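Print this page | E-mail this page

Flindlow Grasp Planner

Flindlow is the grasp planning module for Junness cell controllers. It takes wrist camera images, picks a target and an approach angle, and passes the path to the arm. It runs on the controller you already have — no extra computer is needed.

Small parts that lie at odd angles are the usual trouble in sorting and assembly work. Flindlow plans each pick from the current view and updates the path up to 26 times a second as the gripper closes in. Neighbouring parts are treated as obstacles until they are chosen. Operators can set the order of picks by colour, size or position.
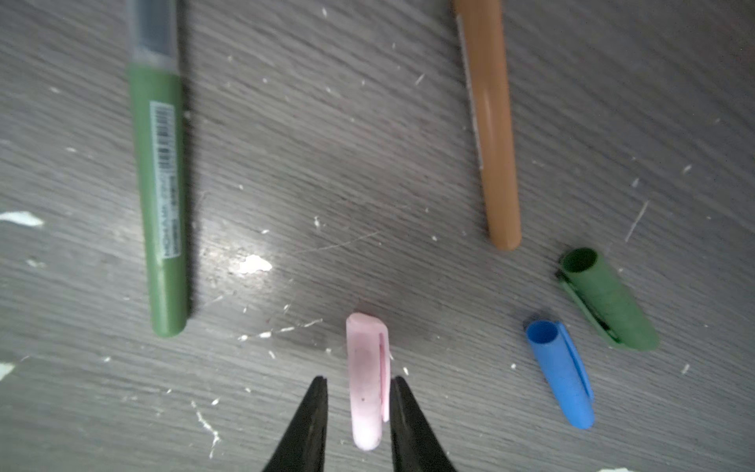
Pink marker cap between the gripper fingers, with the green and blue caps lying close together to the right.

The planner comes with 2,000 stored grasps for common shapes, including caps, tubes, clips and small bottles. New shapes can be added from the Insaurralde editor, where you draw the jaw positions over a saved view and test them offline. Most two-finger grippers are supported. Suction tools need the Akdale add-on, sold separately.

What's in the licence:
Flindlow planner for one controller
Insaurralde editor, 2 seats
Sample programs for sorting and capping
Updates for the first year

Requires Junness controller software version 7 or later. Earlier versions can be upgraded at the service centre — please have your serial number ready.

Filed under: Software > Vision and Planning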